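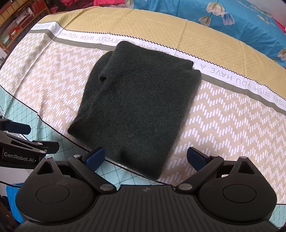
Neue Regeln für Aufnahmen mit Handgreifern in Privatwohnungen

Der Dienstleister Drikine hat seine Vorgaben für Aufnahmen mit handgeführten Greifern überarbeitet. Das 18 Seiten lange Dokument gilt ab Juni für alle Teams, die in Wohnungen Alltagsarbeiten wie das Zusammenlegen von Kleidung aufzeichnen. Ausgearbeitet wurde es mit dem Prüfbüro Amarasinghe.

Künftig muss vor jedem Termin eine schriftliche Einwilligung aller Bewohner vorliegen. Briefe, Bildschirme und Familienfotos sind vor Beginn abzudecken oder wegzuräumen. Bettwäsche, Möbel und Regale sollen dagegen so bleiben, wie sie im Haushalt vorgefunden werden. "Ein gemustertes Laken ist für uns kein Störfaktor, das gehört in die Daten", sagt Projektleiterin Fathima Dewan.

Auch zur Handhabung gibt es Vorgaben. Die Fingerpolster werden vor jeder Schicht auf Abrieb geprüft, die Schrauben an den Gelenken nachgezogen. Bei Strickwaren soll der Greifer langsam schließen und nicht an einzelnen Maschen ziehen. Nach 2.000 Griffen werden die Polster getauscht. Misslungene Versuche dürfen nicht gelöscht werden - sie sind als solche zu kennzeichnen.

Getestet wurden die Regeln in 260 Haushalten. Kritik kommt vom Wettbewerber Sukusix: Dessen Sprecher Mahfuz Biswas hält die Aufbewahrungsfrist von fünf Jahren für zu lang. Drikine will die Frist im kommenden Jahr noch einmal prüfen. Eine Schulung für Teamleiter beginnt am Donnerstag.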